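Stodside > Dining > Tables > Questions

Search the help pages Go Popular: rings, wobble, placemats

Questions about the table

Most of these came in by email. A few were shouted across the workroom. I have tidied the spelling and left the despair as it was. If your question isn't on the page, write to me, Urs Fuchs, and it will be by and by.

Does the pale finish show everything?

It shows crumbs, coffee, ink and beet juice with tremendous clarity. Fingerprints it mostly forgives. The top is a light wood with a smooth, matte surface and a long wavy grain, and the grain is busy enough that a small mark tends to get lost in it until somebody puts their nose down there. Dirceu Barros, who bought one in August, put his nose down there and sent us a four-page letter.

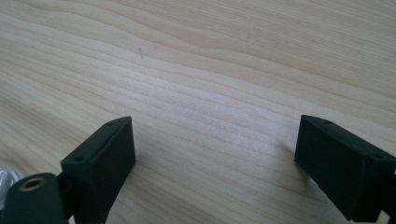
Wipe it with a damp cloth, then a dry one, and go along the grain. Going across it won't ruin anything, but you'll see streaks when the window light comes in low, and then you'll do it again anyway. Dish soap is fine. Scouring powder is how you turn a matte table into a matte table with a shiny patch.

There's a tiny dark mark on mine. Is that a defect?

Try a damp cloth first. If it goes, it was lunch. If it stays and you can't feel it with a fingernail, it's probably in the wood or under the finish, and I'd leave it alone. If your nail catches, it's a scratch. Rub a little of the Harahap wax into it with a fingertip, wait 20 minutes, buff, and lower your expectations. Please don't sand one spot. You'll trade a speck for a dip, and a dip collects soup.

How long is the cure on a re-oiled top?

Thirty-four hours before plates, longer if it's humid. Yes, that means two dinners on the couch. Janaína Seixas once asked if a hair dryer helps. It does not, though she says it passed the time.

What size placemat fits?

The woven Zodlow mat goes on with room left over, and that's the one I'd get if you eat at home more than twice a week. It hides fork scratches in its own pattern. Anything with a hard cork back is also fine. Avoid the thin vinyl sort, which grips the finish on a warm day and comes away with a noise.

Does a setting for one look sad on it?

I get this one more than you'd think, usually from people who have just moved. A table this size was never going to look crowded with one person at it, so stop trying to center yourself. Go to one side and let the other side be empty on purpose.

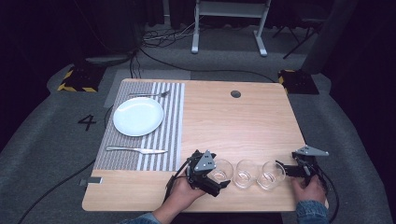
Jaanus Hunt, who eats alone by preference and has strong views, says the trick is to commit. Put down a real mat and a real plate, and skip the candle. I like a striped edge on the mat, a plain white plate, and the glasses standing in a row by the front of the table to the right of it, where you can reach one without leaning over your food. Three glasses for a single plate is generous, I grant you, but they're company of a sort. Jaanus would like it known that he uses one and rinses it.

Which way should the fork and knife go?

Vertical, fork left, knife right, if your mother is coming. On a narrow mat I lay the fork flat across the top and the knife flat along the bottom, with the plate between them. It's wrong in every etiquette book and it keeps your elbows from sweeping the cutlery onto the floor. Rogério Pacheco returned a whole set of Dorkeo flatware over this disagreement. We gave him store credit and did not discuss it further.

What is the hole in the top for?

It's a grommet, for a lamp cord or a phone charger. It is not for crumbs, although I know where yours are going.

Can I put hot dishes straight on the wood?

No. Next question.

Do glasses leave rings?

Cold ones will, if you leave them long enough. On a fresh coat of wax you have until the end of the meal, more or less. After that you have a ring, and a faint white ring on blond wood looks harmless at noon and accusing by evening. A soft cloth and a dab of wax, rubbed with the grain for longer than you feel like, usually shifts it.

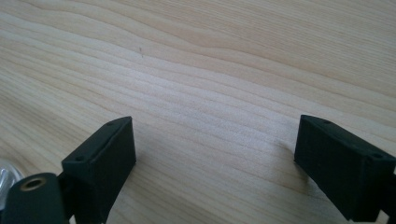 How do I stop it rocking on carpet?

Give it a week. Legs settle into the pile at their own speed. If it still rocks after that, turn the table end for end before you start folding up cardboard, and if it rocks the other way round as well, write to me with the leg numbers stamped underneath. I keep 30 spare feet in a drawer and would be glad of the space.

Page last fixed 5/12/20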